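Change the finger pads before they fail

Most gripper cells I have looked after were serviced the same way: run until something drops, then go looking for the cause.
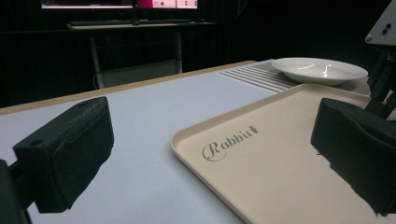 The two finger pads over the tray, with the plate further back.

At Avstead we had a table cell that handled trays and plates. We called it Oral, after the label on the crate it came in. For months the log showed dropped plates, and every time somebody went into the software. Grip force went up a bit, approach speed came down a bit. By January the settings had been touched so often that we no longer knew which were right. The pads had not been looked at once.

When we did take them off, one was worn enough on its inner face that the two no longer met square. New pads went on, the old settings went back in, and the drops stopped. The whole job took 34 minutes, most of it spent finding the right hex key.

My view is that pads should be treated like brake pads on a car. You change them on a count and you don't wait for a fault. We settled on 3000 cycles, with a quick look every 100. Madulero, who supplied our spares, thought that was too often. They may be right for boxes. A glazed plate with a wide rim is a different thing to hold, and a tray with a raised edge will rub the same spot on the pad every time it is lifted.

The usual argument against this is cost, and I don't think much of it. A pair of pads is cheap next to an afternoon of two people staring at a screen. The better argument is that each change brings its own risk – a screw left loose, a pad seated slightly off. So the change needs a check after it. Ours has 4 steps and is taped inside the tool cupboard door. The last one is to close the fingers on a strip of paper and pull.

Dilico now sells a sensor that is meant to tell you when a pad is worn. I would still keep the count. A sensor is one more part on the wrist with a cable to look after, and a tally on a sheet of paper has never needed recalibrating.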